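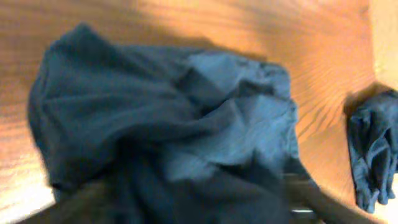
26 Jun 2021

Quick one today, because I have a bus at ten past. I want to say something against ironing. Not new, I know. My aunt stopped in the eighties and said so at every wedding. But the offices are filling up again and I've had three conversations this week with grown adults who are worried about their shirts, and I think we should stop and have a look at what we're doing before we all start doing it again.

For a year and a bit hardly anyone I know ironed. Top half on the laptop, maybe a collar pressed flat with the hand. Did the work get worse? Did a single customer ring up and say, lovely report, shame about the sleeves? Mine didn't. I do accounts for small firms round Plindamlow, some of them quite stuffy, and the stuffiest of the lot wore a fleece to every call from November onwards.

And now the email. Hadi Masri forwarded me the one his firm sent out, which asks for "a pressed and professional appearance" from the first day back. Pressed. Somebody sat down and typed that. Hadi has two small kids and a train that leaves before seven. So when does the pressing happen? Sunday night, that's when. Five shirts in front of the telly, one eye on the collar, steam up your nose. Unpaid, and I'd like that word in bold if I had time to go back and do it. **Unpaid.** There.

People say it only takes a few minutes. Fine. A few minutes for them. I'm slow. I go round the buttons like someone parking a caravan, then I turn it over and find I've ironed a new crease into the back, sharper than any of the old ones.

Then there's the stuff you're supposed to buy. I went into Rampersad for lightbulbs and came past the Nanum steam station, £899. For an iron! With a tank. It was on a plinth. The lad there told me it would pay for itself and I asked him how, and he thought about it for a bit and said "in confidence". I have thought about that answer a lot. You could have a decent week away for that money and come back with your clothes creased and not care.

What do you need otherwise? A board that screams when you open it. A cupboard to keep the board in. Or a towel on the kitchen table, which is what I do, and which is how I got the mark on the old one. Took the varnish right off in the shape of a boat.
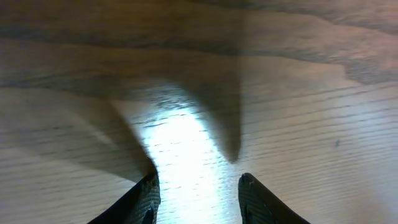

*Wood grain up close. Lots of glare.*

Anyway. The serious bit. I think a pressed shirt is mostly a signal that someone had time, and for most of history it was a signal that someone *else* had time. A wife, a mother, a girl who came in on Tuesdays. My grandmother took in ironing and her wrists were finished by the time she was my age. When a company asks for pressed it is asking for those hours and it doesn't much mind whose they are. I'd bet it still isn't shared out evenly at home, either. Look at who's holding the iron in your house, and then look at whose shirt it is.

I do want to be fair here. Bülent Bayram, who taught me bookkeeping and is the best dressed man I've ever met, irons everything, tea towels included, and finds it restful. He puts the radio on. He says his head clears. Good! Genuinely. If it's a pleasure then it's a hobby, same as baking bread, and I wouldn't take it off anyone. What I object to is making Bülent's hobby a condition of my employment. Nobody emails round to say we expect a fresh loaf.

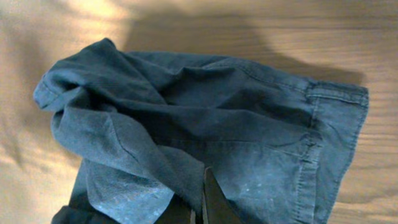
*Blue-grey shirt, crumpled. Still a shirt.*

And clean matters. I'm not arguing for dirty. A clean shirt with creases in it smells nice and keeps the wind off and that's the job done. Give it a shake when it comes out, hang it up damp on a proper hanger, do the top button so the collar dries straight. Most of it drops out by morning. What's left goes in the first half hour of sitting down anyway, and then the ironed man and the unironed man look identical from the back, have you noticed? By lunch you couldn't pick them out. All that steam for the walk from the station. 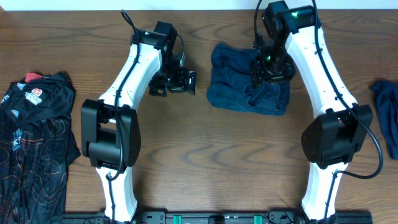

Weddings, fine. Funerals, yes, I'd iron for a funeral, it's a thing you can do with your hands when there isn't much else. Court, probably. Interviews I go back and forth on. I'd like to say no but I've been on the other side of the desk and I know that I looked, and I'm not proud of it. So perhaps that's where it starts, with the ones of us who do the hiring. Stop looking. Or look and then think about something else, like wether they can do a VAT return.

Hadi's going to write back to his lot, he says. I offered to draft it. Mine would be 2 lines long and he'd be out by Thursday, so he's doing it himself, very politely, asking what pressed means and if linen counts. Will report back if he gets an answer.

Bus. Sorry for any mistakes, no time to read it thorugh.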